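Ticket: Label printer puts shelf labels on the wrong half of the sticker
Category: Stock and cataloguing
Product: Kartha Catalogue, desktop version, with the Mumetti label printer
Site: Titley Books, Dodthorpe branch
Priority: Medium (raised by customer from Low, lowered by support, raised by customer)
Status: Resolved, with reservations
Opened: Dec 30, 2024

Original report

We are a second-hand bookshop. We have one computer, one label printer and one system that is supposed to introduce them to each other. Up to the last update they got on well enough. Now every spine label comes out with the title starting halfway across, so that the second half of the title is printed on the backing paper, or on nothing, or on the roller.

I have a shelf of books whose labels say things like "A History of the" and "Teach Yourself". The price has vanished altogether. Customers have been very understanding about this and have suggested several prices of their own.

What I have tried so far:

Turned the printer off and on.
Turned the computer off and on.
Turned both off, had lunch, turned both on.
Took the roll out, put the same roll back in, closed the lid with more conviction.
Read the manual. The manual says to contact support.

Please advise.

Support reply 1

Thank you for contacting Kartha support. We are sorry to hear you are having trouble with your labels. Please try turning the printer off and on. If the problem continues, please tell us which label size you have selected, which version you are running and whether the fault affects all titles or only some.

Customer reply

I refer you to line one of my list. I have done it again anyway, in the spirit of partnership.

Label size selected: Small Spine. Version: the one you sent in the last update, which the About box calls "Current". Does it affect all titles? Good question, and I apologise for having been sarcastic before I got to it. It does not. Plain English titles are shifted to the right by half a label. Titles with accents are shifted AND the accented letters come out as little empty boxes. French novels look like a crossword.

We have a fair bit of stock in other languages, as somebody in the town keeps having very interesting clear-outs, so the second problem bothers me more than the first. A crooked label I can live with. A label full of boxes could belong to any book in the shop.

The worst of the lot are in Vietnamese, which has marks above the letters, marks below the letters and a line through the D. 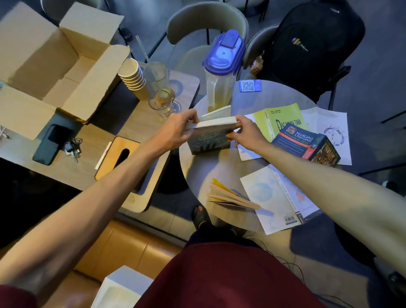

Checking titles against the covers. The green jacket reads ĐẮC NHÂN TÂM.

The record on screen is correct, I should say. I typed ĐẮC NHÂN TÂM in by hand, with much hunting through the character menu, and it shows perfectly in the catalogue, in the search results and on the receipt. Only the label turns it into boxes. So the letters are going into the computer and being lost somewhere along a cable that is shorter than my arm.

Support reply 2

Thank you, that is helpful. It sounds like two separate faults.

For the shifted text: please open Settings, then Printing, then Label Offset, and tell us the number in the Left box. It should be 0.

For the missing characters: please open Settings, then Printing, then Label Font, and tell us which font is selected and whether "Use printer's built-in font" is ticked.

Customer reply

Left box says 26. I did not put 26 there. I did not know there was a Left box. Changed it to 0, printed a test label, and the title now starts at the left like a title should. The price has come back too. It was lower than I remembered.

"Use printer's built-in font" is ticked and greyed out, so I can admire it but not untick it.

I closed the program and opened it again. Left box says 26.

Support reply 3

Please make sure you press Apply before closing the Settings window.

Customer reply

I pressed Apply. I pressed it several times, in different moods. It stays at 0 for as long as the program is open and goes back to 26 when it restarts.

I also tried:

Setting it to 7, to see whether it had something against noughts. Went back to 26.
Setting it to -26, reasoning that the two might cancel out. The label printed entirely off the left-hand side. Then went back to 26.
Uninstalling the printer and adding it again. It came back as "Mumetti (Copy)", with a Left box of 26.

We open early tomorrow and I have more than 200 labels to redo. I have been putting pencilled slips in the books in the meantime. The pencil handles Vietnamese very well, I must say, and has never needed an update.

Support reply 4

We have passed this to our technical team. They have found that the last update stored the default profile for a wider roll (Large Shelf) under the name Small Spine. The program reloads this profile each time it starts, and that is why your change is lost. The same profile locks the font setting, as the wider labels were designed to use the printer's own font. That font covers basic English letters only.

Please follow these steps in order:

1. Close Kartha Catalogue.
2. In the Kartha folder, open the folder called Profiles.
3. Rename the file small_spine to small_spine_old. Do not delete it.
4. Start Kartha Catalogue. It will say that a profile is missing and offer to create a new one. Choose Yes.
5. In the new profile, set the width to 18 mm and the Left offset to 0.
6. Untick "Use printer's built-in font". It should no longer be greyed out.
7. Choose a font from the list that shows all your characters in the preview pane.
8. Press Apply, close the program, start it again and print one test label.

Customer reply

Steps 1 to 3 fine. At step 4 it said that a profile was missing and offered to create a new one, but the buttons were "No" and "Cancel". I have sent a screenshot separately so you know I am not making up my own entertainment.

Support reply 5

Apologies. The Yes button is hidden if Windows display scaling is set above normal. Please set scaling back to 100%, repeat step 4, and then return scaling to your usual setting.

Customer reply

Scaling was up because of my eyes. Turned it down, leaned in, and there it was, a very small Yes.

Steps 5 and 6 done. Step 7 took longer. The first font I chose had the French but not the Vietnamese. The second had the Vietnamese but in such a curly style that it looked like a wedding invitation. The third is plain and has the lot, including the A with two things on top of it.

Closed, restarted, Left box says 0. Closed and restarted again, as I am no longer a trusting person. Still 0. Test label straight, price present, no boxes. I held it against the jacket and went along it letter by letter, and every mark is where it ought to be.

Remaining points, in no order:

The printer is still called "Mumetti (Copy)". The original has disappeared. I can live with this.
The new font is slightly taller, so long titles now run to a second line. Fine on fat books. On thin poetry it goes round the corner.
Could somebody put the small Yes in the manual.

Support reply 6

We are glad the labels are now printing correctly. For long titles, tick "Shrink to fit" in the same window. The name "Mumetti (Copy)" can be changed in Windows under Printers, and this will not affect the catalogue. A corrected profile will be included in the next update. We have passed your comment on to the team that writes the manual.

May we close this ticket?

Customer reply

You may. "Shrink to fit" works, though one title on Roman drainage is now for ants.

Does the next update replace small_spine, or the one I have just made? I would like to copy mine somewhere safe first.

Support reply 7

It will replace both. Please copy yours somewhere safe first.

Ticket closed by support. Reopen within 7 days if the problem returns.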